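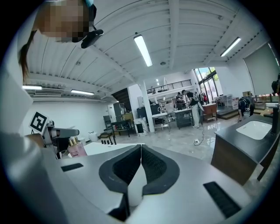
Large open workspace with fluorescent fixtures on a white ceiling, a wall-mounted air conditioning unit and a shiny light grey floor.

Open workroom

An open workroom is a large undivided room used for light bench work such as sorting, small assembly, packing and inspection. It differs from a workshop in having no heavy fixed plant, and from an open-plan office in that most of the work is done with the hands at tables. The term is used mainly in building management and in letting particulars. Older documents also have "bench room" and "table room".

Ceiling and lighting

The ceiling is commonly the underside of the roof or of the floor above, left uncovered and painted white. Where it is formed of corrugated or ribbed sheet, the ribs run across the supporting beams and the lights are fixed to the beams or hung below them. A white finish returns part of the light to the tables and softens the shadow cast by a person leaning over the work.

Fluorescent fittings were the usual light source in the second half of the twentieth century and remain in many older rooms. Tubes with a colour temperature of 4,000 K, sold as cool white, are a common choice. Fittings over the middle of the room light the tables, while those near the walls are often set lower. The letting guide for the Jallbridge units gives 400 lux at table height as the design level for general handling, with a separate lamp for fine work.

Heating and cooling

Rooms without ducted ventilation are often served by wall-mounted air conditioning units with horizontal vents. Long units spread the air over a greater width and can run at a lower fan speed, which matters where light items such as labels or tissue are handled. Tables are kept out of the direct stream. A high ceiling adds to the volume of air to be treated, and warm air collects beneath it in winter.

Floor

Floors are hard, level and easily swept. Sealed or coated concrete in a pale grey is widespread. A glossy surface shows up dropped parts and reflects light upwards, but it also produces glare under bare tubes. Matt coatings are preferred in rooms with large windows.

Furniture

Tables with white tops are favoured for small items, as dark parts stand out clearly against them. Items waiting to be handled are usually set in a row near the far edge, leaving the front of the table free. Waste bins stand on the floor behind or at the end of the table, clear of the walking route.

Examples

The Flollberg building at Plemton has 13 open workrooms on two floors. Its ribbed ceilings were repainted in April 2014, and the original fluorescent fittings were kept.

See also

Batten fitting
Packing bench
Resin floor

Page last edited 21 October 2019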